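分类：轮胎与仓储　|　标签：换季、寄存、小店日常

2022年4月24日

春季换胎基本结束了，趁着还记得，把今年寄存这一块的事情写下来。去年有几位同行问过我寄存怎么做，我在邮件里零零碎碎回过，每次说的都不太一样。这次写全一点，以后有人问就直接发链接。

先说背景。我在Stulgate的店里做了很多年轮胎，前几年接手管仓库。店不大，前面是换胎的工位，后面一间库房，再往后隔着院子还有一间租来的旧库。新胎放前面，客户寄存的放后面那间。春天换下来的冬胎，秋天换下来的夏胎，都在后面。一年两次，东西全部倒一遍。

一月份淡季我们做了一次彻底盘点，后库实存1531条。账上的数字和这个对不上，差得不多，但对不上就是对不上。盘点本身花的时间不算长，找差在哪里花的时间长。最后查下来，原因基本是同一类：客户卖了车，旧胎还在我们这里，车牌换了人，单子跟着旧车牌走，货架上的标签没人动过。还有几套是客户临时取走两条去补胎，送回来以后放到了别的格子里，当时的人想着回头再改，后来就没改。

这件事让我把整个流程重新想了一遍。

以前我们的标签写车牌。写车牌很自然，前台接车第一眼看到的就是车牌，客户打电话来报的也是车牌。问题是车牌会变，轮胎不会。一套胎从进库到报废，可能跟过两辆车，也可能一辆车先后有过三套胎。所以现在标签上最大的那一行是库号，车牌印在下面，小字。库号一套胎一个，进库时生成，这套胎什么时候离开我们店，这个号什么时候作废，不再给别人用。

改的时候前台的Jolien Verstraete反对过。她的意见是客户不会记库号，前台还是得按车牌查，多一道手续。她说得没错，确实多一道。后来的办法是前台照旧按车牌查，系统里带出库号，打印在派工单的右上角，库房的人只看右上角。前台不用记，库房也不用看车牌。这样跑了一个春天，拿错胎的情况有过一次，是派工单打印了两份，两个人各去拿了一趟，和标签没有关系。

系统用的是Drinico，好几年前买的，当初买的时候主要是为了开票，寄存模块是附带的。界面很旧，有些地方的翻译也怪，但是稳定。我试过换别家，数据导出来之后客户备注全部挤在一个字段里，要手工拆，就没再往下弄。Drinico里有一个字段叫“位置”，可以自由填写，以前大家想怎么填就怎么填，有人写“二排上”，有人写“里面靠墙”，有人空着。现在固定成排、列、层三段，中间用短横线，不按格式填就存不进去。这个限制是Vivek Solanki帮我设的，他原来在一家批发商那里管过出入库，这种东西他弄起来很快。

货架也说一下。后库现在有40组架子，都是横梁式的，胎立着放。带轮毂的和不带轮毂的分开。带轮毂的理论上平放叠起来更好，或者挂起来，不带轮毂的应该立着放，隔一段时间转一转。现实中库房就这么大，带轮毂的我们也有一部分是立着放的，一季也就几个月，到目前为止没有因为这个接到过投诉。如果你地方够，还是按胎厂的建议来。

架子是分几批买的。最后一批从Telach订的，一组1000欧元，含运费不含安装。比前面几批贵，好处是横梁高度可以调得更细。现在大尺寸的胎越来越多，以前一层能放的，现在放不进去，或者放进去了上面那层的人拿不出来。老架子的孔距大，调一档就浪费一截。新架子调完之后同样的高度能多出一层小胎的位置。如果现在让我从头买，我会全部买孔距密的，早几年省下的钱后来都花在了空间上。

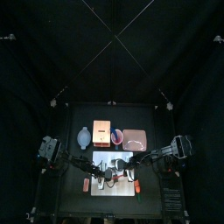

地面也要提前考虑。后面那间旧库的地面不平，靠门的地方低，下大雨会进一点水。最底下那层离地的高度我们留得比较多，宁可少放一层。以前有一年底层直接贴地，春天把胎拿出来，轮毂内侧有一圈泥印，洗得掉，但客户看到总归不高兴。从那以后底层就抬起来了。

接下来说进库检查，这一部分我觉得比货架重要。

胎从车上拆下来，先在工位上标位置，左前右前左后右后，用粉笔写在胎面上。粉笔会掉，所以洗完以后还要再写一次，或者直接贴标签。我们现在是拆下来就贴，一条一张，标签上印好了位置，师傅只管按位置贴。贴之前胎面要擦一下，湿的贴不住。Tumelo Zulu习惯贴在胎面正中，别人有贴在胎侧的，后来统一成胎面正中，放在架子上朝外的那一面看得到。

然后量花纹深度，四条都量，每条量内、中、外三处，记最浅的那个。以前只量中间，吃过亏。有一位客户的车后轮内侧磨得很厉害，中间看着还很好，秋天装回去没多久就来找我们，说我们存的时候没告诉他。他说的有道理，记录上确实只有中间的数。现在三处都量，内侧偏磨的当场拍照发给客户，顺便问要不要做四轮定位。不做也没关系，至少他知道了。

再看生产日期，胎侧上那个四位数，前两位是周，后两位是年。年份太老的我们会写在单子上。到底几年算老，每家说法不一样，我们不替客户决定，只把数字告诉他，把看到的裂纹告诉他。有裂纹的拍照。也看有没有鼓包、扎钉。扎钉的如果能补，最好在进库的时候就问清楚补不补，不要等到换季当天再问。换季那几周，工位上每多一件没有预计到的事，后面一整天的预约都往后推。

胎压传感器单独说。带传感器的轮毂要在单子上注明，拆胎的时候小心气门嘴的位置。今年春天一共坏了7个传感器，都是电池没电，没有一个是拆坏的。电池没电在架子上看不出来，装上车以后仪表才报。所以秋天和春天装车之前，现在多一步：派工单打出来以后，库房拿胎的时候用手持设备先读一遍，读不到的马上告诉前台，前台打电话给客户，问换不换。客户还没到店就知道这件事，比人已经坐在休息区等着、车架在举升机上再去谈，要好谈得多。

读传感器的设备有时候读不到并不代表坏了，有些型号静止时间长了会休眠，要用设备唤醒，或者放一点气才会发信号。Vivek把常见的几种写在一张纸上，塑封了挂在读码器旁边。新来的人照着做，读不到再叫人。

收费的问题也常有人问。我们的寄存费是按季收，包含清洗和检查，不含换胎工时。洗轮毂这一项是不是要单独收，店里讨论过好几次。单独收的话，总有客户选不洗，脏的进了库，盐和刹车粉在轮毂上待一整个夏天，秋天拿出来更难看，而且弄脏旁边的。后来就并到寄存费里，一律洗，没有不洗这个选项。有人觉得贵，那就不在我们这里存，带回家也可以，我们给套四个袋子。

洗轮机的水要换得勤一点。换季高峰的时候上午和傍晚洗出来的不是一个样子。清洗颗粒也会少，漏在外面的要捡回来。洗完一定要沥干再上架，套着袋子捂着湿气，平衡块的胶会松。用夹式的好一点，铝轮毂现在大多贴的是粘式的，贴之前那块地方要清理干净。这些都是老话，每年都要再讲一遍。

无人认领的胎怎么办，是寄存这件事里最麻烦的。客户搬走了，电话换了，或者车报废了忘了还有一套胎在我们这里。架子上一套胎占着一格，一年就是一年的租金。我们原来的合同上没有写超期怎么处理，所以理论上只能一直放着。前年请Pantelis Economou帮我们看了合同，他是做这方面法律咨询的，加了一段超期条款：先发信，再发一次，都没有回应，过了约定的期限，店里有权处理。每个地方的规定不同，你们自己的合同请找当地的人看，不要照抄我的。要点是客户签字的时候这一条要看得见，我们放在签名栏的正上方。

加了这一条以后，老客户的合同也趁换季来店的时候重新签了一遍。有些人问为什么要重签，解释一下也就签了。剩下没签的还有一些，只能慢慢来。

处理下来的旧胎，花纹还够的不多。能再用的问过同行，Chauhan那边收一部分，按条论价，价格不高，但是自己开车来拉。花纹不够的走正常的废胎回收，处理单要留底。留底这件事不要嫌烦，有一次客户隔了很久找回来，我们把两封信的副本和回收单拿给他看，他看完就走了。

预约和备货的节奏，今年改了一点，效果还可以。以前是当天早上把当天要用的胎全部从后库推到前面，推车不够，走道也堵。现在分两次，前一天下班前推第二天上午的，中午推下午的。推过来的胎按预约时间排在墙边，最早的靠外。Reinaldo Lacerda负责这一段，他的做法是推完之后拿着派工单从头到尾对一遍库号，再签个字。对一遍用不了多久，大约一杯咖啡的工夫。

院子那一段路，下雨天推车不好走，轮子会陷在砖缝里。想过铺一条水泥道，房东不同意，只好把推车的轮子换成直径大一些的。换完以后好推了，但是推车高了一截，往上放最重的那种越野车胎就更费腰。两个人抬。

说到腰，库房里有一台小升降台，买来的时候大家觉得慢，不爱用，都是直接往上举。后来规定第三层以上必须用。慢是慢一点，一天下来的差别自己感觉得到。年轻的同事一般不太信，我也不多说，规定就是规定。

还有几件零碎的：

标签打印机的碳带要多备两卷，高峰期供应商不一定有货。热敏纸的标签便宜，放半年字会淡，我们吃过一次亏，那一批最后是一条一条对着花纹深度和品牌认出来的。

螺栓要跟着胎走。冬胎是钢毂、夏胎是铝毂的车，两套螺栓长度可能不同。我们用小拉链袋装好，写上库号，扎在其中一条的辐条上，不放在客户后备箱里。放在后备箱里的，到下一季有一半人找不到。

防盗螺栓的套筒反过来，一定还给客户，放回车上原来的地方，单子上打勾。

灯装得够不够亮很影响速度。后库最里面两排以前暗，标签要凑近了看，去年冬天加了灯管以后，找胎的人出来得快多了。

下半年打算做的有两件。一件是把库号做成条码，上架下架都扫一下，位置自动更新，这样就没有“回头再改”的问题了。Drinico据说支持，要另外买一个授权，报价还没有来。另一件是把那间旧库靠门的地面垫高，这个又要和房东谈。

四条都没有从车上拆下来过的客户，也就是全年用四季胎的，这两年多了起来。对寄存来说肯定有影响，目前架子还是满的，再看一个秋天。要不要继续加架子，我现在倾向于先不加，把那些超期的清掉，腾出来的位置应该够用。

秋季的预约九月开始接，老客户会收到短信。标签模板有人想要的话留言，我把文件发给你，是普通的表格文件，尺寸自己改一下就能用。

阅读 1.2千　评论 9　分享 14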